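Storing onions and potatoes in open plastic baskets, does it do anything?
Kitchen & Pantry > Storage
14 replies, 435 views

millrace_dot
Started this topic in October

I keep reading that root vegetables want "airflow" and that I should throw out my bin with the lid and get a basket with holes in it. Every blog says the same thing in the same words, which makes me think they copied it from each other. Has anybody here tested it? I lose a few onions a month to soft spots and I'm not convinced the container has anything to do with it. I suspect I buy too many.

tallowby
Re: open baskets

Get the basket. Moisture has to go somewhere. In a closed bin it goes back into the onion.

Glenys Partington
Re: open baskets

I'd want to know what kind of basket first. Half the ones sold as "ventilated" have a row of slots up near the top and a solid bottom third, and the bottom third is where the trouble starts. I bought a Flerell one on the strength of the label and it was a bucket with decoration. Onions on top fine, onions underneath growing fur.

millrace_dot
Re: open baskets

See, this is what I mean. So "get the basket" is no use as advice unless somebody says which one.

hob_and_kettle
Re: open baskets

Any cheap one with holes all the way up the wall. You don't need a brand. I've had the same sort for years, they go in the sink, they go in the yard, they go under the table.

The red one is the type I'm talking about, thick rounded rim, sides that taper in, perforated between the bands:

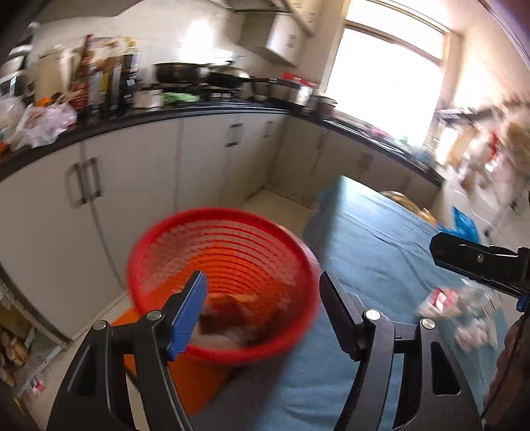
Re: open baskets
tallowby wrote:

Good, that's the shape. A fat rim is worth having too. The thin ones cut into your fingers with 10 pounds of potatoes in them.

Glenys Partington
Re: open baskets

The walls look fine to me. I still can't tell a thing about the base, and the base is what I asked about. Whatever is piled in there is sitting right on it. Tapered sides also mean the most weight on the smallest area. For potatoes I'd take a wide shallow tray over that every time.

hob_and_kettle
Re: open baskets

Base on mine has holes too. Turn one over in the store and look.

Glenys Partington
Re: open baskets

I do. The Nerkivel ones at the hardware place by me have a solid base with four little feet. They look identical to yours from the top.

quillon80
Re: open baskets

Can I be the grump? I did try this, sort of. Two containers, same sack of yellow onions, same closet. One was a basket with holes on every side, the other a cardboard box with the flaps open. After six weeks I'd thrown out three from the basket and two from the box. So either cardboard is a miracle or the whole thing is noise. The closet was dark and cool and I think that did all the work.

tallowby
Re: open baskets

An open box isn't a closed bin though. You tested two ventilated containers against each other.

quillon80
Re: open baskets

Fair. But it does mean nobody needs to spend money on a basket.

millrace_dot
Re: open baskets

That's closer to what I wanted to hear. What about lining it? My mother put newspaper in the bottom of hers and my sister uses a dish towel.

Glenys Partington
Re: open baskets

Newspaper, changed when it gets damp. A towel holds the wet against whatever is lying on it. And if you line the sides as well you've made yourself a bin again. I've seen people buy the fancy Cosgrove baskets with the fitted cotton liner and then ask why things rot.

hob_and_kettle
Re: open baskets

I don't line mine. Dirt falls through, I sweep. Rinse the basket when it's empty and let it dry before you fill it.

The one thing I will say is keep the potatoes and onions apart. Separate baskets, and separate ends of the room if you have the room.

quillon80
Re: open baskets

Also repeated everywhere, also never seen anyone check it.

hob_and_kettle
Re: open baskets

Go ahead and check it then, you've got the closet.

millrace_dot
Re: open baskets

OK, here's my plan. Old bin with the lid off on one side, a cheap basket with holes in the base on the other, same sack split between them. I'll look through both every weekend and write down what I toss. If the basket doesn't win by more than an onion or two I'm keeping the bin.

tallowby
Re: open baskets

Keep the lid ON the bin or you're doing quillon's experiment over again.

millrace_dot
Re: open baskets

Lid on, fine. It's the way I had it before anyway.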